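Werkstattbuch – Kisten, Klötze, Schubladen
Dienstag, 12. Juni 2018

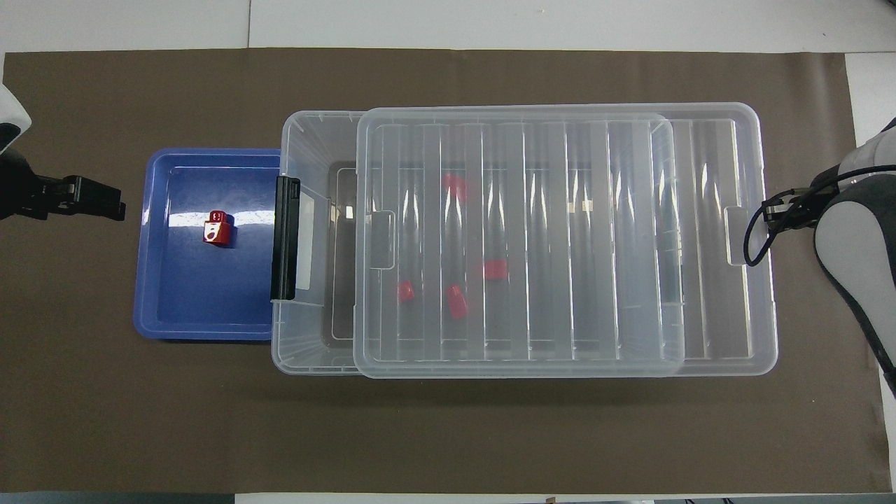

Also weiter mit dem Sortieren. Gestern nur bis zur Regalreihe am Fenster gekommen, heute der Rest vom Kleinkram, dann die Klötze. Tuulikki hat die alte Liste gefunden, hing hinter der Tür, Stand vom vorletzten Jahr, stimmt hinten und vorne nicht. Trotzdem nicht wegwerfen, da stehen die alten Kistennummern drauf.

Klötze: rote in die durchsichtige Kiste, die lange mit dem geriffelten Deckel. Blaues Tablett bleibt daneben als Ablage für alles, was noch angeschaut werden muss. Hat sich bewährt, rot auf blau sieht man sofort, auf der braunen Matte übersieht man dunkle Teile dauernd. Einziger Nachteil: der Tablettboden spiegelt unter der Deckenlampe, man muss den Kopf schief halten, wenn man Kratzer sucht. Evtl. Tablett mit mattem Boden besorgen. Dalva fragen, die hatte bei Pelkonen mal welche bestellt.

Würfel mit dem weißen Kreis vorne: gehört zu Rot, NICHT zu den bedruckten. Hatten wir letzten Monat schon mal diskutiert, Onni wollte ihn zu den bedruckten tun. Entscheidung: Farbe geht vor Aufdruck. Bitte so lassen, sonst suchen wir wieder alle.

Zum Deckel. Liegt bei uns meistens nur lose drauf, und so wandert die Kiste dann auch ins Regal. Bitte nicht mehr. Zwei Kisten sind letzte Woche beim Rausziehen hängen geblieben, weil der Deckel hinten überstand, Inhalt auf dem Boden, eine halbe Stunde unter der Werkbank rumgekrochen. Ab jetzt: beim Arbeiten darf er schräg liegen, im Regal ist er zu und der schwarze Verschluss eingerastet. Der klemmt etwas, mit dem Daumen von unten drücken, dann gehts.

Verschlüsse generell. Die Banov-Kisten haben die besseren, rasten hörbar ein. Die von Prultley werden nach einem Winter in der kalten Halle spröde, drei sind schon gerissen. Ersatz gibts einzeln, Bestellnr. 3069, sagt Aarne. Hab ich nicht geprüft. 12 Stück nehmen, dann ist erstmal Ruhe. Achtung, links und rechts sind verschieden, steht nicht auf der Tüte.

Etiketten – leidiges Thema. Das weiße Feld neben dem Verschluss ist der richtige Platz, immer dort, nie auf den Deckel (Deckel werden vertauscht, hatten wir alles schon). Beschriften mit dem weichen Bleistift, Filzer schlägt durch und geht nie wieder ab. Alte Etiketten vorher runter, Waschbenzin, kurz warten, Plastikspachtel. Nicht die Klinge!! Zwei Kisten sind so zerkratzt, dass man jetzt gar nichts mehr durch die Wand erkennt. Sind ohnehin schon milchig genug, Farbe sieht man durch, Form nur so halb. Für rot/grün/gelb reicht das, für die kleinen Steckteile nicht, die brauchen zwingend eine Beschriftung.

Matte: lag heute früh wieder verkehrt rum. Die glatte Seite gehört nach unten, sonst rutscht alles auf der weißen Platte. Hab sie abgesaugt und mit lauwarmem Wasser abgewischt, kein Spüli, das hinterlässt einen Film und dann haftet Staub noch besser. Ein Fleck bleibt, vermutlich Leim. Tyyne meint Spiritus, ich trau mich nicht wegen der Farbe. Erst an der Ecke probieren.

Mittag. Danach Onni da, hat die Schublade mit den Holzdübeln ausgekippt. Meinte er müsse sowieso ran. Jetzt alles durcheinander, 6er und 8er gemischt, dafür war heute wirklich keine Zeit. Steht in der Schüssel auf dem Fensterbrett, bitte nicht zurückschütten.

Regal hinten. Platz für die langen Kisten ist knapp, quer passen sie nicht, längs stehen sie vorne über. Tuulikki hat gemessen, unterstes Brett 2170 mm zwischen den Wangen, das würde für die langen reichen, wenn die Farbdosen rauskommen. Die Farbdosen sollten eh in den Blechschrank. Wer macht das? Ich nicht vor Donnerstag. Griffmulde bitte immer nach vorn, dann kriegt man die Kiste auch mit einer Hand raus, wenn man die andere voll hat.

Grutum hat zurückgerufen wegen der Trenneinsätze. Lieferbar erst im Juli, Mindestmenge ist uns zu hoch. Hab erstmal abgesagt. Alternativ selber zuschneiden aus den Resten der Hohlkammerplatte, liegt noch hinterm Ofen. Aarne sagt, mit dem Cutter an der Rille lang, zwei Mal anritzen, dann brechen. Probestück gemacht, Kante etwas ausgefranst aber brauchbar. Mit 3000er Papier drüber? Wahrscheinlich übertrieben, gröberes tuts auch.

Noch zu den Klötzen selbst. Die mit Macken nicht gleich in den Abfall, erst mal ins Tablett. Leichte Kratzer egal. Abgeplatzte Ecken raus, die ziehen Fäden aus dem Lappen und man bleibt dran hängen. Abwischen mit feuchtem Microfasertuch, danach ausgebreitet trocknen lassen, nicht nass in die Kiste. Im Frühjahr hatten wir eine, die beim Aufmachen richtig gemüffelt hat, Deckel von innen beschlagen. War die grüne Sorte, stand wochenlang so.

Offen:
– Verschlüsse bestellen (ich)
– Tabletts matt, Dalva fragen
– Farbdosen in Blechschrank ???
– Dübel sortieren, Onni!
– Fleck auf der Matte, Spiritus an der Ecke testen
– neue Liste tippen, alte daneben hängen bis alle Nummern übertragen sind
– Spachtel ist weg, wer hat den

Nachtrag 17:40. Spachtel war in der Schürze. Die gelben Klötze doch noch geschafft, stehen zweites Brett links, Etikett fehlt noch, Bleistift abgebrochen und der Spitzer ist bei Tyyne drüben. Mach ich morgen früh als erstes. Staubsaugerbeutel ist voll, der letzte neue liegt unter der Spüle.

3 Kommentare · 2 Mal geteilt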